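09/12/2024

Things I learned from one drawer of cables

I moved into the Wornbridge apartment in August with two boxes marked "wires, misc" and I am only now admitting that I never opened either one. They sat under the desk and I put my feet on them. They were a pretty good footrest, if I'm fair!

What finally got me going was a lamp. I bought the little Drastach reading lamp (the one with the bendy neck, I'd wanted it forever) and when I got it home there was no place left to plug it in. The outlet behind the desk had a strip in it, and that strip had another strip in it, and somewhere at the end of all that was a charger for a phone I gave away. I've read enough to know you shouldn't chain strips together like that. I did it anyway, for months, and I'm a little embarrassed typing it out.

So I pulled everything out and started over. I put it all on the table where I could see it and went through it plug by plug, asking the same boring question every time: what do you belong to? If I couldn't answer, it went in the box by the door.

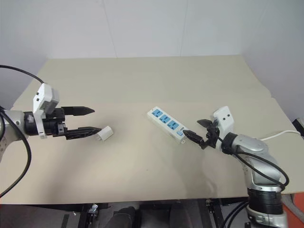
The box by the door filled up fast. Seven chargers, and I can't tell you what a single one of them was for. One had a label from Szalai on it, and I've never owned anything made by Szalai in my life, so I guess it came with the last apartment or the one before that.

The keepers I sorted by where they get used. Desk stuff in one pile, kitchen stuff in another, travel stuff in an old zip pouch from my trip to Porholm (still has sand in the corner, no idea how). Then I wrote on masking tape and folded a little flag around each cord near the plug end. LAMP. PRINTER. SPEAKER. It looks kind of like a kindergarten classroom back there now and I love it.

A few things I'd do differently. I'd label before unplugging, because I spent almost 2 hours matching black cords to black boxes and got two of them wrong. I'd also dust first. You don't want to know what was living behind that desk.

The big plugs go at the ends of the strip now so they don't hog the space next door, and anything I only use once in a while stays out of it completely. One strip, straight to the wall. The lamp has its own spot and I've been reading in that corner every night.

The second "wires, misc" box is still taped shut, by the way. My feet are on it right now. I'm thinking maybe after the holidays, and if anybody knows where a person can drop off old chargers near Wornbridge, leave me a comment!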